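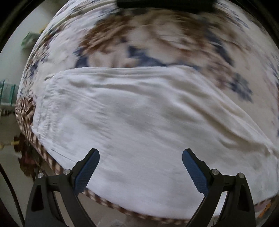
Flikstead

Command-line tool for cloning a working system volume to an external drive and checking the copy before you rely on it. Maintained by Roswitha Mayrhofer and Tudur Gethin. Current version: 3.

Requirements

A 64-bit desktop system with administrator rights. A target drive at least as large as the used space on the source, plus 50 MB for the log and the block index. Encrypted source volumes must be unlocked before the run starts. Network shares are not supported as targets.

Installation

Unpack the archive and copy the flikstead binary to any directory on your path. There is no installer. Settings are read from flikstead.conf in your home directory; if the file is missing, defaults apply.

Usage

flikstead clone SOURCE TARGET
flikstead verify TARGET
flikstead resume TARGET

The clone command erases the target. It asks for the volume name to be typed in full, and --yes does not skip this. The verify command reads every block back and compares it with the index. It does not write to the target, except for the log.

Settings

timeout: seconds to wait for a drive that has stopped answering. Default 300.
retries: read attempts per bad block. Default 3.
skip_bad: if set to no, the run stops at the first block that cannot be read. Default no.

Exit codes

0 finished, no errors
1 finished, bad blocks skipped
2 stopped, target can be resumed
3 stopped, target must be erased

Known issues

Drives in Drindivetti enclosures go to sleep during long verify runs. Set timeout to 1299 or turn off sleep in the enclosure's own utility.

Index files written by version 1 cannot be read. Run clone again.

Resume fails if the source volume was renamed after the first run. Eifion Meredith has a patch, planned for March.

Credits

The block index is based on Bellis, by Iestyn Cadwaladr. Testing on older drives by Prys Meredith.

Last updated 20 February 2025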